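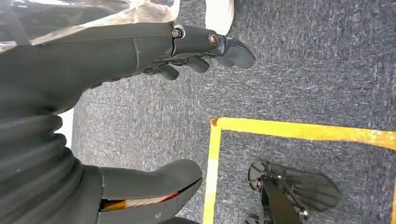 Session 4: Bib collection and the first ten minutes

Last time we got as far as entries closing, so let's pick up on the morning of the run. I'm going to use the Ondstead charity run again as our worked case (sorry, you'll be sick of it by May!), mainly because I was on the bib desk and can tell you what went wrong.

Ondstead had 747 runners and walkers entered, and 34 people helping. It sounds plenty until you take out the course marshals, the car park and the tea tent. We had four people left for bibs, and for the first half hour one of them was me looking for the extension lead.

Splitting the queue

Most new organisers split by surname, A to F, G to M and so on. It works fine for adults on their own. It's hopeless for youth groups, who turn up in one minibus with one leader and a dozen different surnames. Binta Aliyu ran the youth side and she had every group's bibs in one envelope, in the leader's name, with spare pins inside. Her queue was gone by 8.40. Mine wasn't.

So my rule now is two queues: groups and everybody else. Make the sign for groups much bigger than you think you need.
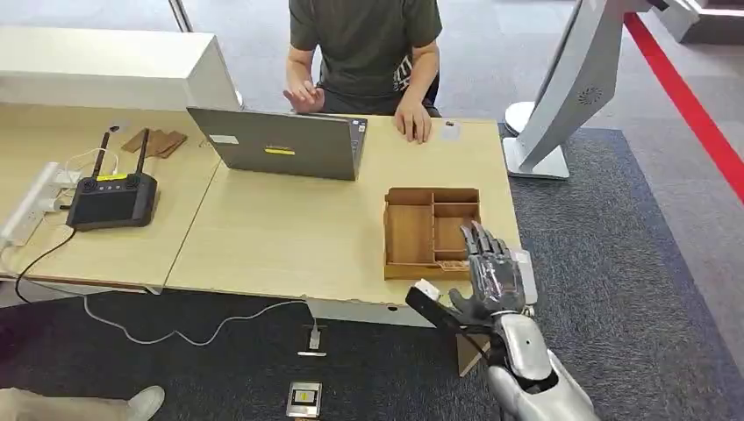

Pins, pens and timing tags all need a home before the first runner arrives, and a carrier bag under the table is not a home. I lost a whole sheet of tags that way. Get something with sections you can see into from above – the light wooden box on the right-hand desk, with its open compartments, is the sort of thing I mean. One section for pins, one for pens, one for tags, and leave one free for the car keys people will ask you to mind.

Late entries

Decide beforehand whether you take them, and put it on the entry page. If you do, keep them well away from the bib desk, with their own list and their own block of numbers. Ours started at 800, so the finish team could spot a late entry straight away and look on the right sheet. Gerardo Umali suggested a different colour bib as well, which I'd do if the printer didn't charge extra.

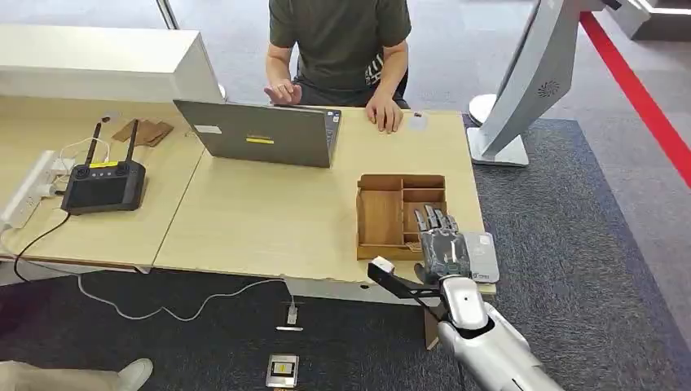

Reading time: 2 minutes

The start line

Walkers at the back, please, and say so more than once. We made the announcement at 9.50 and then half the church walking group wandered up to the front to wave to somebody. A rope across the road with two marshals on it does far more than a loudspeaker.

Start on time even if there's a queue for the toilets. With tags, late starters still get a proper time, and your marshals on the far side of the course have been standing in a field since eight.

For next session

Draw your own bib area on one side of A4, with arrows for where people come in and go out (they shouldn't be the same gap). Then write the announcement you'd read out ten minutes before the start – keep it under a minute, and do try it aloud at home first.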